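Whitcombe Community Hall, Events Group
Minutes of the May meeting, 7:00 p.m.

Present: Raelene Kereama (chair), Hélder Serrano (minutes), four members
Apologies: none received

1. Minutes of the last meeting
Accepted with one change. The hire fee for the small room should have read $200.

2. Accounts
Opening balance $3,757. Paid out $1,572 for the roof repair over the kitchen. The second roof invoice has not come in. Raelene will call Ikodbridge Roofing.

3. Clothing swap
Date to be set once the hall calendar is confirmed. Knitwear and coats will go on tables this time and pants on the rails. Items with no size label are to be pinned with a paper one.

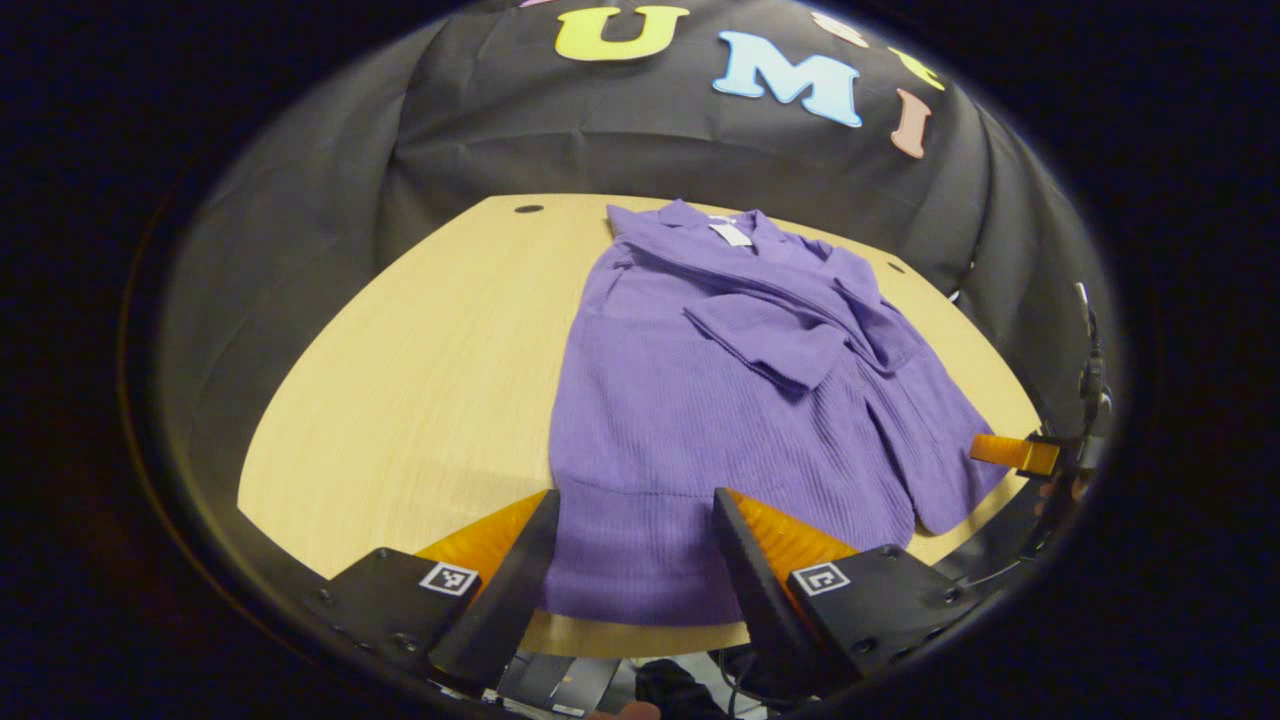 Purple ribbed knit, label at the collar

Leftover clothes go to the Uleo Street shelter as before.

4. Stage and decorations
Members prefer dark fabric behind the stage with colored letters on it. Hélder has a price from Grultano for blackout cloth and will ask about a wider roll.
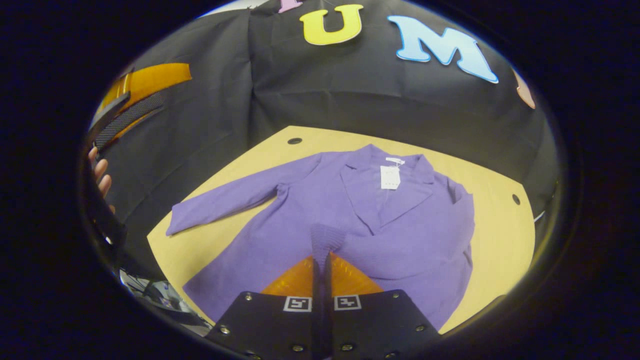

The group agreed to spend up to $700 on stage items this year, curtain track included. Carried, one against.

5. Other business
The side door sticks. Raelene to plane it.

Closed 8:25 p.m.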